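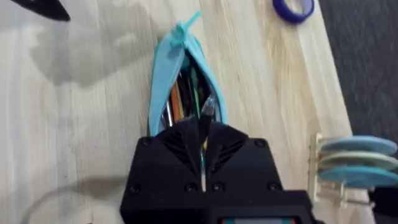 Figure 3. Light blue fabric pencil case with the zip open.

4.2 What pupils carry

We asked 465 pupils at schools in Cernden and Formont to list the writing things they brought to lessons. Most used a soft zipped case — hard tins were rare and found mainly in the younger classes. Pupils who shared a desk lent pens more often than those who sat alone, and few kept a record of what they had lent. Oosthuizen's earlier survey in Preltier found the same pattern, though it left out pupils who carried pens loose in a bag. Lists were collected in September, before the first tests, and were not repeated later in the year. Labels inside the case were not asked about.

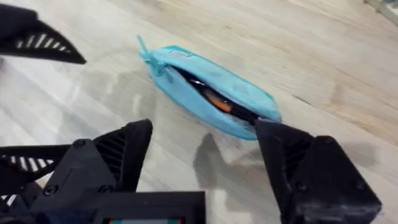

4.3 Cost to families

Spending was taken from the parents' form, which 200 families returned.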